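4. The bench-clearing study

4.1 Where the work comes from

Jolden runs the returns and tool-crib side of the Darnanau plant. The crib people take back whatever was handed out on the shift - hand tools, cleaning bottles, small boxed stuff - and sort it off a low surface before it goes back on the shelf. Dull work. Also the work everybody else in the building depends on, and the people doing it know that. The plan from management was to give the sorting to an arm and move the crib staff over to inspection and re-issue. We were asked in before the hardware went on the floor, so most of what follows was built in simulation first and shown to the staff on a screen.

The simulated cell is a single Franka Emika arm with a two-finger gripper, mounted on a black pedestal next to a white work surface. Background and room come from a stock interior set and were not matched to the crib. Zou argued for matching it, we ran out of time. Fig. 3 is from the session the staff commented on.

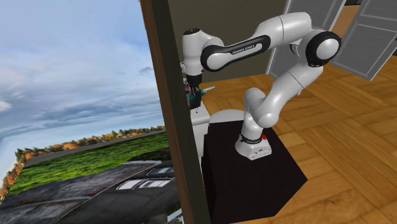 4.2 What the crib staff said

Interviews were done by Hayat and Vashisht, two rounds, first round before anyone had seen the simulation and second round after. Notes not recordings, the site did not want recordings. Codes were agreed by both authors and checked by Fang.

First round was mostly about hours. Would there be fewer shifts, who gets moved, does the pay grade follow the person or the post. Nothing on the robot itself. Second round was almost all about the robot itself. People who had sorted tools for years looked at the clutter on the surface and started giving advice. Take the hammer by the handle and not the head, the head swings. Leave the spray bottle till last so you don't knock it going over. One person wanted to know who gets called when it drops something at the end of a shift, and how long they stand there waiting. We did not have an answer and wrote that down as a finding.

We think this shift matters for the rest of the paper. Before the demo automation was a thing being done to the department. After it, a good part of the talk was about how the job should be done, and who in the crib knows it best. It does not mean people were in favor. Several were not and said so in both rounds. 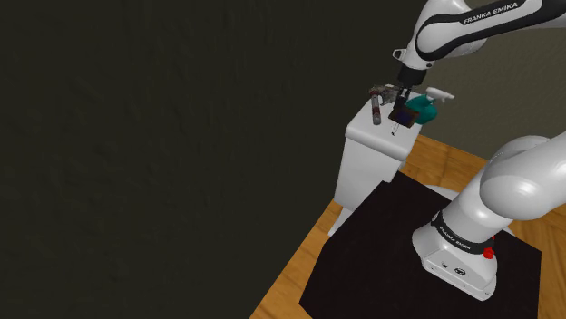

The other thing that came up was pace. The sorter sets his or her own pace now, fast in the first hour, slower once the rush is over. With an arm at the surface the pace belongs to the arm, and the person at re-issue has to keep up or let things stack. Dai had assumed that a steady feed would be easier on people. The staff did not agree, they use the slow part of the shift to fix handles and write up missing items, and that repair time is not in any job description. It would just disapear. The Ahuja scheduling sheets we were given have no line for it either.

So the task set was changed. We added a hold state where the person at re-issue can stop the feed without logging a fault. In the first draft every stop counted as a fault against the shift, which the staff spotted before we did. We ran 1,000 simulated episodes with the hold state in and 100 without it for comparision. Grasp results are in Section 5 and are not broken out by hold condition.

4.3 Limits

One site. The Sostthorpe crib was supposed to be the second and dropped out in October, reorganization there. Interview groups were small and a supervisor was present for part of round two - we marked those notes separately. Simulated objects do not wear the way crib tools do, grease especially.

Contact: Yaqin Zou, corresponding author
Last updated 8/15/25
2 shares | 2 comments
Back to top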